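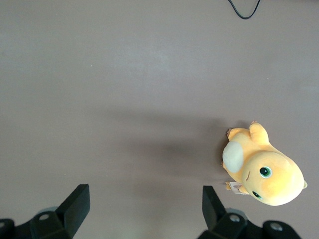 Mariama Appiah

Section 7. Clearing and wiping down the table

Do this before the shelf set-up in Section 8. Takes a few minutes, longer if the kids have been at it. Applies to the Abella table and the older Bridska one, same top coating on both.

You need: two soft cloths, a bowl of lukewarm water, dish soap, the toy bin.

1. Take everything off the table. Cups first, then paper, then toys. Soft toys go last, they're easy to forget when you get used to seeing them. The yellow plush with the green-ringed eyes counts too.

2. Check each soft toy before it goes in the bin. Loose threads, seams coming open, eyes that wiggle. Pull gently on the eyes — hard plastic ones on any toy are a choking risk once they work loose. Anything doubtful goes in the repair bag, not back in the bin.

3. Cables. Find out where a cable goes before you touch it. Unplug at the wall, then coil it and hang it on the hook under the table. Black cable on a pale top is easy to spot, on the floor it isn't.

CAUTION: Never wipe around a cable that is still plugged in. Never leave a loop hanging where a small child can reach it.

4. Dry wipe. Whole top, long strokes, back edge to front. Gets the specks and lint off so you don't smear them around in step 5.

5. Damp wipe. One drop of soap in the bowl, wring the cloth out well. Matte tops show streaks if the cloth is too wet. Do the middle twice.

6. Dry with the second cloth right away. Don't let it air dry.

7. Look at the top from low down, from the side, with the lamp on. Dull spots mean soap is left. Go over them with plain water and dry agian.

Note: no scouring pads, no melamine sponges, no furniture polish. They put a shine on the matte coating and it does not come out. Leandro tried polish on one corner last October and we still have the corner.

Washing the soft toys

Surface wash only unless the label says otherwise. Damp cloth, a bit of soap, follow the nap. Light patches (bellies, muzzles) show dirt first so start there. Blot with a towel, then lay the toy flat on the rack. Turn it over halfway. No dryer, no radiator.

If the label is gone, treat as surface wash only.

Do not put a toy back on the table until it is dry all the way through. Squeeze the head, it's the thickest part and dries slowest. Damp stuffing can leave a mark on the coating.

Spare cloths and the repair bag are in drawer 63. Label maker is in 76, if the batteries havent been borrowed. Running low on either, leave a note for Anouk Segers.

Next: Section 8, Putting up the Sturnow shelf

Last changed 25th June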